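The Crossing at Filus

By Iolo Skyrme
September

The shooting had stopped by the time the bus reached the crossing, and the driver turned off his engine to save fuel. There were already trucks ahead of them, most with their doors open and the drivers sitting on the steps.

Marta Foketti stayed in her seat. She had a bag of school papers on her lap and had marked none of them. Across the aisle an old man was listening to a radio the size of a bar of soap.

"They say it's three dead," he told her. "This morning it was one."

"On which side?"

"They don't say."

She had taught on the north side of the line for 12 years and slept on the south side. When she started, the crossing was a man in a hut who knew her father. Then it was a fence, then two fences, and then the army put in towers and gave everyone a number. Hers was 122. Her brother's was 125, because he had gone back for his coat and three people got ahead of him.

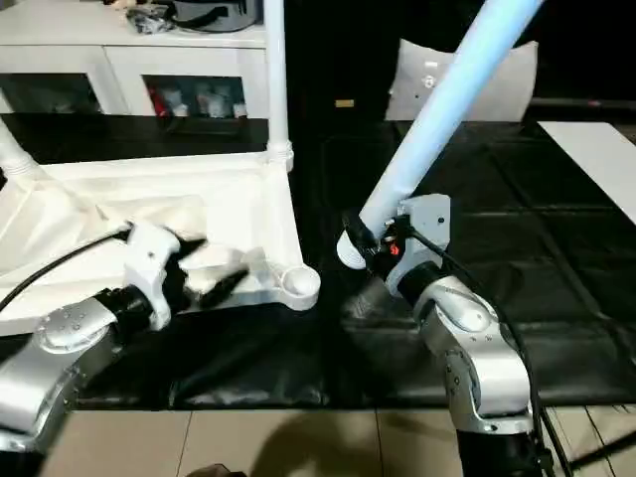
At four o'clock a captain came down the line of vehicles. His name tape said Sutter. He was polite and looked like he had not slept.

"Residents with numbers can walk through," he said from the front of the bus. "One bag each. The vehicles stay here."

"Until when?" the driver asked.

"Until I get told."

The driver said he had been told the same thing on Saturday, and had slept two nights on the back seat. The captain said he was sorry about that. He seemed to be.

Marta got down. The old man came behind her with his radio and no bag at all. They joined the others on the road, and a soldier read the numbers off a sheet. Some people answered and some didn't. When he got to 122 she put up her hand like one of her own students.

"Next," he said. "125."

It was quiet. He said it again.

"That's my brother," Marta said. "He was at the march."

The soldier looked at her and then at the captain, who was writing something against the hood of a truck. He made a small mark on the sheet.

"Was he coming back this way?"

"He always comes back this way."

"Then I'll leave it open," the soldier said. He was young, maybe two years out of a class like hers. He read the next number.

The walk between the fences took ten minutes. The old man had to stop twice, and she held his radio while he got his breath. A woman was reading the news. The two governments had agreed to talk in Cliltthorpe, a town neither of them had ever wanted to visit. Then the woman gave the weather, wind and some rain by evening.

On the south side there was a bench and a tap. Marta drank, filled the old man's cup, and sat down facing the gate. She took out the first of the papers. It was an essay on rivers. She read it through, corrected the spelling of "source," and looked up each time the gate opened.

Recent fiction
The Interpreter's Lunch
Two Keys for the Post Office
What the Ferry Carried

Comments (3)

dellwood: I kept waiting for the brother to show up. Read the ending again to see if I had missed him.

Annika P. - The part with the numbers got me. My grandmother kept her crossing card in a kitchen drawer all her life and would not let us play with it.

rjt44: Good story. Would the soldier really have left the number open, though? Ours never did.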